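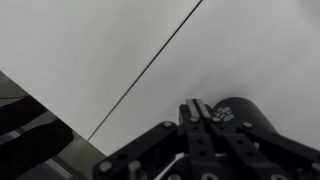

3. Preparação da superfície e montagem do tampo

3.1 Âmbito

A presente secção descreve a montagem, o nivelamento e a manutenção corrente das mesas modulares Ralholm, destinadas a escritórios, salas de formação e espaços técnicos. As instruções aplicam-se a conjuntos de dois ou mais tampos. Para mesas individuais, consulte a secção 2.

3.2 Antes de começar

1. Confirme que o pavimento se encontra limpo e seco.
2. Retire os tampos da embalagem e apoie-os sobre cartão, com a face de trabalho voltada para baixo.
3. Verifique se os pés reguláveis estão completamente recolhidos.
4. Separe os ligadores metálicos dos parafusos de fixação. Os dois sacos têm etiquetas de cor diferente.

CUIDADO: a movimentação dos tampos exige sempre duas pessoas. Não arraste a mesa montada pelo tampo; levante-a pela estrutura.

3.3 União dos tampos

1. Coloque as estruturas na posição definitiva, deixando uma folga de 200 mm em relação à parede para a passagem de cabos.
2. Assente o primeiro tampo e aperte os parafusos à mão.
3. Encoste o segundo tampo, alinhando as arestas frontais.
4. Introduza os ligadores por baixo e aperte-os alternadamente, de uma extremidade para a outra.
5. Passe a mão sobre a junta. Se notar um desnível, desaperte os ligadores e corrija a altura dos pés antes de repetir o passo 4.

NOTA: a junta entre tampos permanece visível após a montagem. A aplicação de massas ou silicones sobre a junta não é autorizada e exclui o conjunto da garantia.

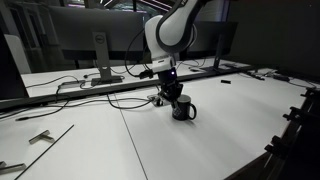 Figura 3.2 — Mesas brancas com passa-cabos metálico.

3.4 Passagem de cabos

1. Retire a tampa do passa-cabos, caso venha colocada de fábrica.
2. Faça passar primeiro os cabos de alimentação e só depois os de dados.
3. Deixe em cada cabo uma folga de 500 mm por baixo do tampo, recolhida na calha Dustell.
4. Prenda a calha à estrutura com as abraçadeiras fornecidas. Não utilize agrafos.
5. Identifique as duas extremidades de cada cabo.

CUIDADO: desligue a alimentação no quadro antes de intervir em qualquer tomada integrada. A ligação à rede fixa deve ser executada por um técnico habilitado.

Nos espaços em que a disposição do mobiliário seja alterada com frequência, recomenda-se a utilização de calhas abertas — são mais fáceis de inspecionar e dispensam ferramenta. As calhas fechadas ficam reservadas para as instalações permanentes e devem ser encomendadas com a referência Lam correspondente à largura da estrutura.
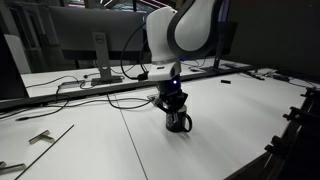

Quando coexistam no mesmo conjunto calhas abertas e fechadas, a transição deve ser feita junto a um pé da mesa e nunca a meio do vão. O instalador registará o ponto de transição na ficha de montagem, que acompanha o conjunto em caso de mudança de local.

3.5 Nivelamento

1. Coloque um nível de bolha sobre o tampo, primeiro no sentido do comprimento e depois no da largura.
2. Rode os pés reguláveis até a bolha ficar centrada.
3. Aperte definitivamente os parafusos iniciados em 3.3.
4. Repita a verificação após 2 semanas de utilização.

NOTA: um desnível superior a 2 mm entre tampos contíguos deve ser comunicado à assistência antes de qualquer correção adicional.

3.6 Limpeza e conservação

Limpe a superfície com um pano macio humedecido em água e detergente neutro. O produto Mendatix pode ser aplicado em manchas persistentes, sem diluição, devendo ser removido com água limpa. Não utilize palha de aço, acetona nem pós abrasivos. Recomenda-se o uso de bases sob recipientes quentes.

3.7 Aditamento à secção
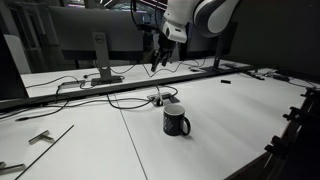
Ralholm, março

Os conjuntos expedidos a partir do presente mês incluem ligadores de perfil reforçado. O procedimento descrito em 3.3 mantém-se inalterado, com exceção do passo 4: os novos ligadores apertam-se a partir do centro para as extremidades. Não misture ligadores de perfis diferentes na mesma junta.

Os pedidos de substituição devem indicar a referência gravada na face inferior do tampo e ser acompanhados de uma cópia da ficha de montagem.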